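Fatitz two-tier shoe rack review

July 27, 2022
By the Home Storage desk

Print this page | E-mail this page

The Fatitz is a small two-tier rack for a hallway or the bottom of a wardrobe. It ships flat in a carton with tube sections, two fabric shelf panels, plastic corner joints and a single folded sheet of instructions. No tools are needed. Assembly took 22 minutes on the first attempt, most of it spent on the lower panel, which has to be threaded before the end frames go on. The sheet shows this step after the frames, and the printed order does not work.

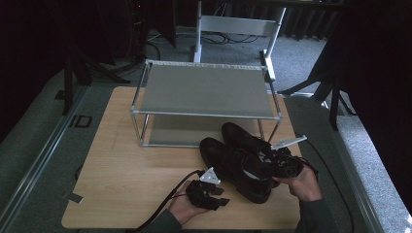
Fit of the joints is the first thing to check on any push-together rack. On the Fatitz the tubes enter the corner pieces to a fair depth and stop against a moulded shoulder. Two of the eight joints on our sample were slack. A turn of masking tape round the tube end cured both, but a buyer should not have to do it. The Stanov rack we tested in June uses a sprung button at each corner and has no such play. It also costs a good deal more and is slower to take apart.

Stiffness side to side is moderate. Pushed at the top rail, the rack leans slightly and returns. Front to back it is better, as the panels act as a tie between the rails once they are under tension. On carpet the whole thing feels less certain, and the small feet sink in unevenly.

The panels are the weak part of the design. Each is a sleeve of woven material with the rails passing through a hem. After a week with 4 pairs of shoes on it, the upper panel had dropped by 7 mm at mid-span. A further fortnight added 2 mm, after which it settled. Light shoes do not trouble it. Walking boots do, and they should go at the ends, close to the frames. There is no means of taking up the slack.

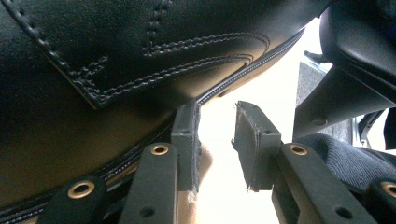 Khondokar wrote in after our June piece to say that sag matters less than we make out: "I've had a fabric rack by the back door for years. It dips, the shoes sit in the dip, and they don't slide off the front. The solid one I had before was perfectly flat and everything with a leather sole ended up on the floor."

There is something in this. We put smooth-soled shoes on both racks and knocked the end frame with a rubber mallet. They crept forward on the Stanov's painted shelf and stayed put on the Fatitz. A strip of non-slip matting would put the Stanov right, at the cost of something else to keep clean.

Clearance between the tiers takes ordinary low shoes without trouble. Ankle boots go in if laid over. Anything taller has to stand on the top. The rails are set level, where many racks have a rear rail lower than the front one, so shoes can be put in heel first or toe first. Long sizes overhang at the front by a small amount and are still stable.
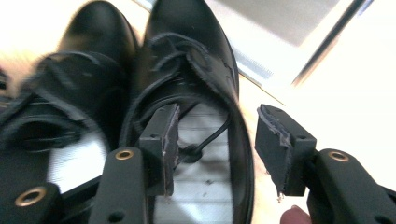
Cleaning is simple enough. Dry mud brushes off the weave, though fine grit works into the hems and has to be shaken out with the rails removed. The instructions allow sponging with cool water and forbid machine washing. We sponged one panel and left it on a line overnight. It went back on without any shrinkage that we could measure. The tube finish marked where it had been tapped with the mallet, and nowhere else.

Wet shoes can be left on it, as the weave lets some air through, but water drips on to whatever is on the lower tier. A tray is not supplied. The Golura range includes one that fits between the feet with a little room to spare, and it is sold separately.
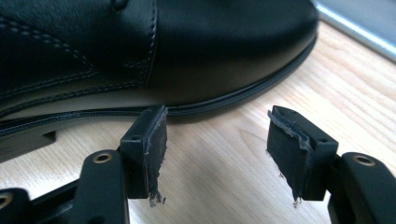

Golura's tray is too shallow, according to a reader who has used one for two winters and found that it overflows after a single pair of soaked boots. The same letter recommends an ordinary seed tray without holes, bought at a garden centre, and adds that it can be slid out without lifting the rack.

Spare corner joints can be ordered in packs of four. Spare panels cannot, at least for now, and that counts against the rack given which part is likely to wear first.

Width as assembled: 122 percent of the older single-tier model, by our tape. Check the space before ordering if you are replacing one of those.

For: light, quick to strip down, holds smooth soles well.
Against: slack joints on our sample, no panel adjustment, assembly steps printed in the wrong order.

Rating: 7 out of 10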